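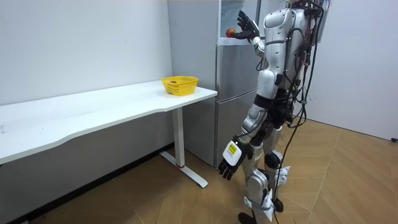

One hand up by the top door of the fridge, apple close to the fingertips, other hand hanging.

Support > Hands and wrists > Grasp timing > Ticket 1009
Search tickets, parts, firmware
Status: open, waiting on customer
4 comments 2 shares

Subject: Tanoli hand closes late, Idisum hand on the same arm doesn't

Hi all, me again with the fridge setup. Short version: we're trying out two sets of hands before we pick one, the Tanoli and the Idisum, both driven from the same Brenton controller, and the Tanoli fingers start closing late when the arm is reaching high. At desk height they're fine. I'd love to know if this is a setting I missed, because I like this hand a lot otherwise (the thumb is so much nicer) and I'd hate to send it back over something dumb.

The task is plain old fruit moving. Fruit in the fridge, basket on the desk, get one into the other. Same arm path for both hands, same grip force, same fruit. I swap the hands, redo the wrist zero, and run it again.

What I see with the Tanoli: the wrist gets to the fruit, stops, and then there's a wait of roughly 300 ms before any finger moves. By that time the arm has started its little settling wiggle and the fingertips bump the fruit. A mango forgives you. An apple rolls, and then you're on your knees looking under the desk.

Things I tried already:

- Power cycled everything, controller first, then hands. No change.
- Swapped left and right hands. The delay stays with whichever arm is up high, so I don't think I got one bad unit.
- Reseated the connectors at the wrist. Felt good and tight to begin with.
- Turned off the soft-start option in the Brenton panel. This made closing snappier at desk height but the high reach still waits.
- Ran the high reach with no fruit at all. Still waits.

I've attached the log from the last run. Line 181 is the one I keep staring at. The close command goes out, and then the hand reports "hold, wrist load" and sits there. The Idisum never prints anything like that, but the Idisum also prints almost nothing, so I'm not sure how much that means!

Support asked on the first reply whether the grasp target could be the real problem, as in the camera side finding the fruit late and the hand getting blamed for it. Fair question. I went back and checked the head view with the top section open.
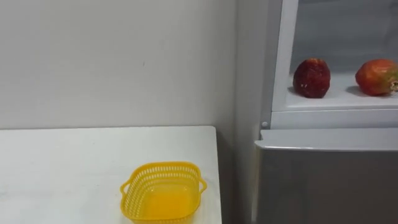

foria_bench | 15th January | reply to ticket 1009

OK so I don't think it's the camera. There's a good stretch of bare shelf between the two fruits, and the dark red round one on the left gets found right away on every run I looked at. The red-orange one over toward the right is iffier. Part of it is past the side of the view, and the target lands a bit left of where I'd put it by eye. I can fix that by turning the head a touch before the reach, and I've added that to the script for both hands so the comparison stays fair.

But the delay shows up on the left fruit too, where the target is solid. And the timestamps for the target are well ahead of the close command either way. So I'm ruling vision out unless you all see something I don't.

While I was in there I did bump the exposure down one step on account of the shelf and the inside walls being so white. It made the fruit edges cleaner. It did nothing for the hand.

Then I went digging in the Tanoli settings file and found a wrist load limit, set to 82. I have no idea what the units are. The manual that came with mine skips from finger limits right to storage temperatures. My guess is that with the arm raised and bent forward, the weight of the hand reads as load on the wrist, and it waits for that to drop before it lets the fingers move. That would explain why the desk height reaches look fine.

I haven't changed it yet. I don't want to raise a limit when I don't know what it protects.

So, questions for whoever picks this up:

1. Is that limit safe to raise, and by how much?
2. Does the wrist zero need to be done with the arm in the raised pose? I've been doing it with the arm hanging straight down.
3. Is there newer hand firmware? Mine is from October.

For what it's worth, the Idisum is winning on timing but losing on grip. It pinches the round fruit a little low and sometimes lets it turn on the way to the basket. I'm leaving the Tanoli set on for now so I can test whatever you suggest. I'll rerun the wrist zero in the raised pose tomorrow morning and post the new log on this ticket.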